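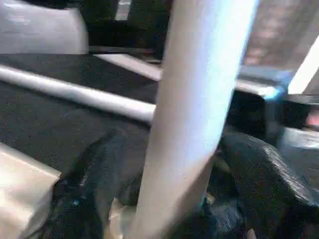 Wrist camera pose estimate lost while both arms hold a chair leg

Posted by Hanne Riis

Our laboratory is preparing a two-arm assembly task in which the legs of a white plastic chair are fitted to the seat. The planner is Kvaran, and the pose estimates come from the Akent tracking module, which reads the head camera and both wrist cameras.

The head camera gives a steady estimate of the seat. The difficulty lies with the legs. Once a leg is gripped, the wrist stream shows a pale cylinder with soft edges amid blurred surroundings, and the reported pose jumps by as much as 40 mm along the axis of the leg. The planner then rejects the insertion path. The log from our May trials contains 2576 such rejections.

I should be grateful for advice on whether the tracker settings or the planner tolerance ought to be changed first. 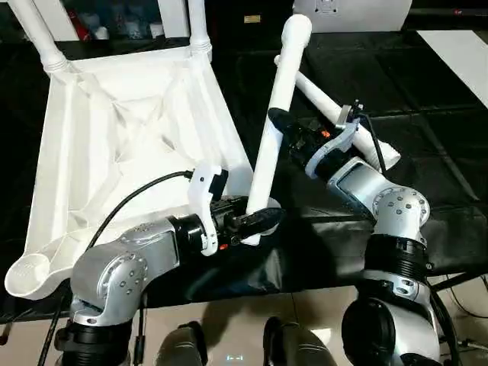

The arms must remain free to pass one leg in front of the other, so fixing one arm while the other works is not acceptable to us.

Posted by Skarphéðinn Sveinbjörnsson

The planner tolerance should be left as it is. A plain cylinder seen at close range gives the tracker no means of fixing its position along its own length, and a wider tolerance would only pass the error on to the insertion step.

I would suggest the following order of work. First, take the leg pose from the head camera before the grasp, and store it relative to the gripper when the fingers close. Secondly, carry that pose forward from the joint readings, and allow the wrist camera to correct only the sideways offset and the tilt. Thirdly, reject wrist images taken above a set joint speed, as motion blur widens both edges of the leg and the fitted centre line drifts.

Where the two legs overlap in the head view, the tracker may exchange their labels. Each label should be tied to the arm that holds the leg until the gripper opens.

Posted by Poul Brøndum

We had the same trouble at Ikeck. Try a shorter exposure. It helped on 2 of our 6 stations and I did not look into the others.

Posted by Baldur Briem

I agree with the first reply, with one addition. The stored pose is correct only while the leg does not slip between the fingers. Please compare gripper opening before and after each long move, and request a fresh head camera estimate if the value has changed. A leg that slides lengthwise may leave the opening unchanged, so a fresh estimate directly before insertion is advisable in any case. In the Coker release of the module this check is switched off by default and must be enabled for each arm separately.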